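**29 July 2024**

Right, a thread about muesli bars, the "no added sugar" kind. I've been reading labels for two weeks and I'm in a mood.

---

Started because Fanonton put a big green tick on the front of their oat bars. I like a green tick as much as anyone. I wanted to know who gave it to them.

---

They did. It's their own tick. There's a tiny line under the barcode that says the tick "reflects our commitment to better snacking". Nobody outside the company has looked at anything, as far as I can tell.

---

So then I turned over the rest of the shelf.

---

Gretard says "no added sugar" in letters as tall as my thumbnail. Second ingredient: date paste. Fourth: apple juice concentrate. I asked them how juice concentrate isn't an added sugar and was told it's "naturally occurring in the fruit".

---

The fruit, yes. But someone took the water out of the juice and poured what was left into an oat bar. I'd call that adding.

---

Before the dietitians get here: I know whole fruit is fine. I eat fruit. I'm talking about syrup with a nice backstory.

---

The other trick is the serve size. Brandus lists 146 calories and it looks great next to the others. Read it again and that's per serve, and a serve is half a bar.

---

Who eats half a bar? Where does the other half go? I've never once seen a half-eaten one folded neatly back into its wrapper, unless a toddler was involved, and then it wasn't neat.

---

I wrote to Brandus and asked. The reply said the serve was "set to support mindful portions". I wrote back asking why the bar wasn't made that size, then. Still waiting.

---

To be fair (I do try), the numbers are all there. Nobody's hiding the panel. It's just that the front of the box is written by one lot of people and the back by another, and I don't think they have lunch together.

---

Someone replied to my first post saying "just buy Eyvindsson, they're the honest ones". I'd heard that too, so I bought a box.

---

Eyvindsson: plain brown cardboard, drawing of a mountain, a paragraph about simple ingredients. Sugar per 100 grams came out higher than the Gretard one. The oats are organic, I'll give them that. The mountain doesn't seem to be doing much.

---

They also cost almost 2 dollars more a box. I'm fairly sure I paid that for the cardboard.

---

And don't start me on "protein". The Fanonton protein bar has barely more protein than their ordinary bar. It does have a darker wrapper and a sharper font.

---

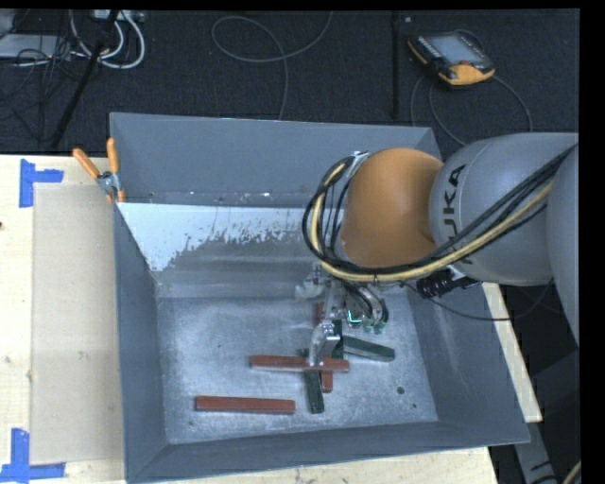
---

Anyway, what I do now, for anyone who asked. I ignore the front completely. I go to the "per 100 grams" column because it's the only one they can't fiddle by shrinking the serve.

---

Then I read the ingredients and add up the sweet ones in my head. Honey, rice syrup, date paste, juice concentrate, coconut sugar. If there are four different ones, I want to know why it needed four. My guess is so that none of them has to go first on the list, but that's only a guess.

---

Someone will say make your own. I have. In January I made a tray with oats, peanut butter and 200 grams of honey, and felt very pleased with myself until I did the same sums on mine. They were worse than Gretard's.

---

They tasted better, though. And I didn't put a tick on them.

---

A few people have asked which bar I'd recommend. I wouldn't, really. If you like one, eat it and call it a biscuit. I've got no quarrel with a biscuit, it's been upfront with me my whole life.

---

What I'd like is for the tick to mean something, or else go. If a company wants to mark its own homework, it could at least say so in letters the same size as the tick.

---

Muting this one for the night. If Brandus ever writes back about the half bar I'll post it word for word.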